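The Brokusar Weavers and Their Land Claim

The Brokusar are a small upland people, and I've been keeping this entry going for a while now, mostly because the older version was three lines long and got their name wrong.
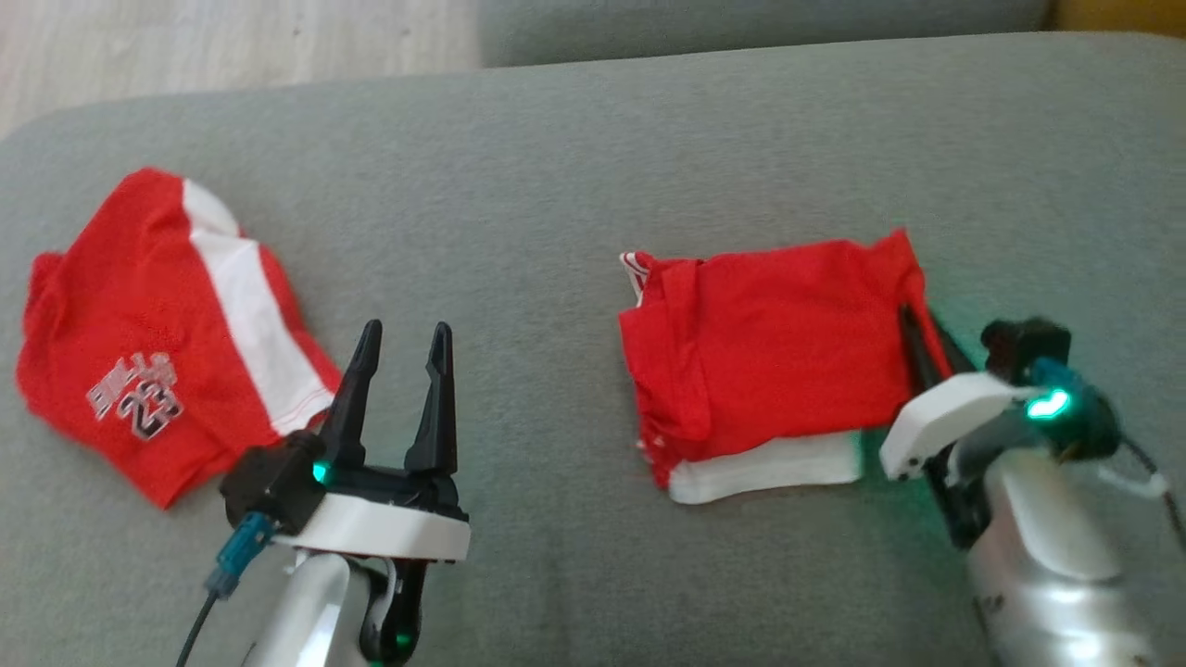 They live along the upper part of the Hindico river, in six villages, and they call the whole valley by one word that means something like "the place we come back to." Most families farm rice and peppers on the slopes, and nearly every household has a loom under the house. I say nearly because in the two villages closest to the road a lot of the looms were sold off when the buyers started coming through.

History

The oldest stories put the first village at the river bend, below the present one. Outsiders don't show up much in those stories until the logging roads came in. After that the maps changed pretty fast! Forest that the villages had shared for generations was marked as state land, and part of it went to a plantation company called Dierckx, which planted it in long straight rows right up to the burial ground. People still walk through to visit the graves, but they have to ask at the gate.

Land and the law

The claim covers 879 hectares. The trouble is that the Brokusar never wrote their boundaries down - they sang them. There's a long boundary song that names streams, rocks and big trees in order, and an elder can take most of an evening to get through it. The land office wouldn't accept a song, so the villages started walking the route with it and marking each named spot on a paper map (a few of the trees are gone, which led to some long arguments about where they had stood).

The Ultov project

Ultov is the name of the cultural project that grew out of those walks. It's run from the old schoolhouse in the middle village. Trinh Vi, who came to record the boundary song and ended up staying, put together the sound archive, and there are now some 300 recordings in it - songs, planting advice, court speeches, a lot of joking around between takes. Kids from the upper villages help write out the words. The spelling isn't settled yet, so you'll see the same village written two or three ways, and I've just used whichever one was on the recording.

Weaving

The cloth is narrow and usually dark blue, with a border that tells you which village it came from. A full ceremonial piece has 80 border figures, and older weavers can do them without a pattern. The main gathering is in July, after the planting, when new cloth is hung along the river path and the boundary song is sung from start to finish.

See also: customary land rights, oral mapping, backstrap looms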